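The Night Ferry to Drurkeo

The ferry left Wosby at 15 minutes past ten, and by then the bar had run out of everything but tea.
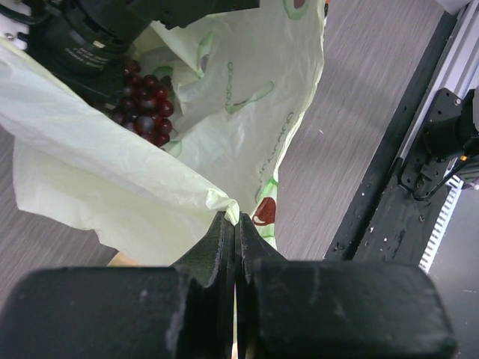
Loredana Martinelli said the tea was fine if you let it stand, and that the crossing would be rough after the lighthouse. She had taken the seat across from mine without asking. She had a coat over her knees and a paper bag of rolls, and she ate one while she told me which side of the boat to sit on.

"The left," she said. "You feel it less."

We were on the right. Neither of us moved.

I was going to Drurkeo to sell my father's house. He had died in November, and my brother had found a buyer before I had even called the lawyer. The man wanted to pay in two parts, and my brother wanted me there to sign. I had the papers in a blue folder inside my bag, and every so often I put my hand in to feel that the folder was still there.

Loredana asked me which house. I told her the one on the hill behind the net store, with the low door.

"Pace's house," she said.

"That was my father."

She folded the top of the paper bag and looked out at the water, though it was too dark to see any. Then she said he owed her 50 crowns.

I laughed, but she was serious. She said he had borrowed it the winter the harbor froze, to buy a part for his boat. The boat was the Enov. I remembered the Enov well enough, mostly the smell of it, and being told to sit on the locker and keep my feet in. I did not remember any part.

"Did he ever say he'd pay it back?" I asked.

"Every time I saw him. He was very polite about it."

After the lighthouse the boat began to roll, as she had said it would. A boy two rows up was sick into his hat. Loredana held her cup flat against the table and went on talking. She told me my father used to walk down to the pier in the evenings after he sold the boat, and that he would stand at number six, where it had been tied up, and check the ropes on whatever was there. The owners got used to it. One of them left a light on for him.

He had told me on the phone that he never went down there anymore. He said his knees were bad and there was nothing to see.

I took out my wallet. I had two twenties and a ten, and I laid them on the table -- it was all the cash I had brought. She looked at the money for a while. Then she took the ten and pushed the rest back to me.

"He paid some of it," she said. "In fish."

We slept a little, or she did. When I woke up the engine had changed its sound and people were standing in the aisle with their bags. Loredana was already near the door, buttoning her coat. She had left one of the rolls on the table on a napkin.

My brother was waiting behind the rail with the car running. He asked if I had the folder, and I said I did. He said the buyer was coming at nine and we could sleep for two hours if we went straight up.

I asked him to stop at the pier first.

"What for?"

I said it wouldn't take long. He looked at the clock on the dashboard, and then he turned left at the net store and drove down to the water. There was a white boat at number six, one I didn't know. The light in its cabin was on.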